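# Shoe rack

A **shoe rack** is a low piece of furniture with one or more open levels for storing footwear, most often placed near the entrance of a home.

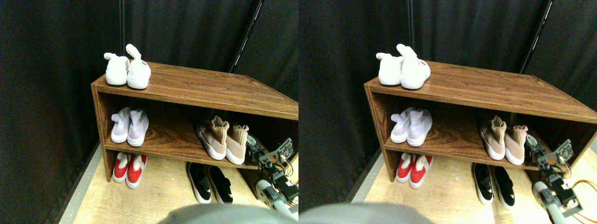

**What is a shoe rack used for?**

It keeps footwear off the floor and in pairs, lets air reach the shoes between wearings, and holds outdoor dirt in one part of the home.

## Form

The usual household rack is a plain open case with a flat top, a shelf at mid-height and a space at floor level. The top is often used as a shelf in its own right, so a rack with a single board between top and floor can hold three rows. A small rack of this kind is commonly 80 cm wide. Depth matters more than width for adult shoes, and a shelf shallower than 30 cm will leave the toes of larger sizes sticking out.

Clearance between levels decides what can be stored where. A gap of 18 cm takes low shoes, slippers and most sneakers, including knit styles with a tall sock-like collar. Ankle boots need more, and tall boots are generally kept on the top or laid on their sides.

Racks without doors are easier to use and dry shoes faster. Closed versions, usually called shoe cabinets, hide the contents and keep dust out but hold moisture and odor longer. Some cabinets have tilting bins in which the shoes stand nearly upright – these can be much shallower than a flat shelf.

## Materials

Solid wood, laminated board, bamboo, steel tube and plastic are all in common use. Laminated board with a printed wood grain wipes clean easily, but its cut edges swell if water gets under the facing. Bamboo and solid wood racks often have slatted shelves, which let grit fall through to the level below. Wire racks are light and cheap, though narrow heels can slip between the rods.

In the hill town of Ustuncombe, racks were traditionally built into the porch wall and had a stone slab for the lowest level, where wet boots were left overnight. Several survive in houses on the upper street. The local joinery firm Mittal made a freestanding version with 6 short legs, sold mainly to boarding houses. The Workham pattern, a later design, dropped the legs and set the sides directly on the floor.

## Arrangement

Shoes worn every day are normally kept where they can be reached without bending far, and seasonal pairs go lower down or at the back. Heavy or dirty footwear is better on the bottom, so that nothing falls on clean shoes. House slippers are an exception in many homes and take the easiest spot because they are changed into at the door.

Pairs are placed side by side with the toes facing out, which makes them quick to recognize, or with the heels out, which makes them easier to pick up. Storing one shoe facing each way saves some width, particularly with wide soles. Fleece-lined and plush slippers should not be packed tightly, as the pile flattens.

In her household manual *The Near Room*, Renu Srivastava advises leaving a gap on every shelf for visitors' shoes. She also recommends moving winter slippers to the front in December and putting sandals away in boxes at the same time.

## Care

Shelves are brushed or vacuumed and then wiped with a damp cloth. Wet shoes should be dried on a mat or tray before they go on a board shelf. A removable liner of cork or rubber protects the surface from grit and can be rinsed separately. White soles may pick up color from a dark painted shelf, and a liner prevents this too.

Tall narrow racks should be fixed to the wall, especially in homes with small children. Low ones rarely need it.

## Related furniture

- **Shoe bench** – a rack with a top strong enough to sit on. The Skullari bench has a seat height of 38 cm and a single shelf underneath.
- **Boot tray** – a shallow tray with a raised rim, for wet footwear.
- **Over-door organizer** – a hanging sheet of pockets, suited to light shoes and slippers.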